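From: Győző Vida
To: panel-wiring list
Date: 25/02/2021
Subject: Re: Contact block orientation on the Kena enclosures

Shengli Yao wrote:
> We have the Kena boxes drilled and the first Fitzsimmons blocks
> fitted. Two questions. Does the list have a preference for NO
> contacts on the left or the right, seen from the back? And is
> there any point in keeping the old terminal numbers when the
> drawing is going to be redone in August anyway?

Shengli,

On the first question, pick one side and put it on the drawing. We have always put NO on the left seen from the back, which matches the Dallulon panels, and anyone who opens both will thank you for it. The stop circuit is the exception. It uses NC only, and both positions on the block should be filled with NC contacts so that a spare NO can't be borrowed later by somebody in a hurry.

On the second, keep the old numbers. Renumbering in August means relabeling 100 ferrules, and the Budent test sheets refer to terminals 7 and 9 by number. If those two move, the sheets have to be reissued as well.
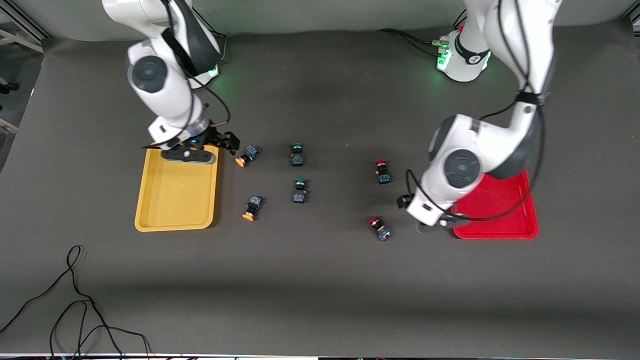
Push-button switches on the bench mat, yellow and red trays either side.

Before fitting, check every switch with a meter, pressed and released, across both pairs of terminals. Continuity on the bench does not say much about contact resistance under load, but it does catch a block that was assembled the wrong way around. Lajos found one of those last year after the door was already wired – the fault looked like a bad relay and cost us most of a morning.

Torque: go by the data sheet for your block, not the one for the older series. The screws look the same and the values differ. Stranded wire gets a ferrule, and one conductor per clamp unless the sheet allows two.

I don't have the current revision of the door drawing. Etelka, if you have it, please post it to the list with the legend plate table included. The copy I have stops at sheet 6.

Győző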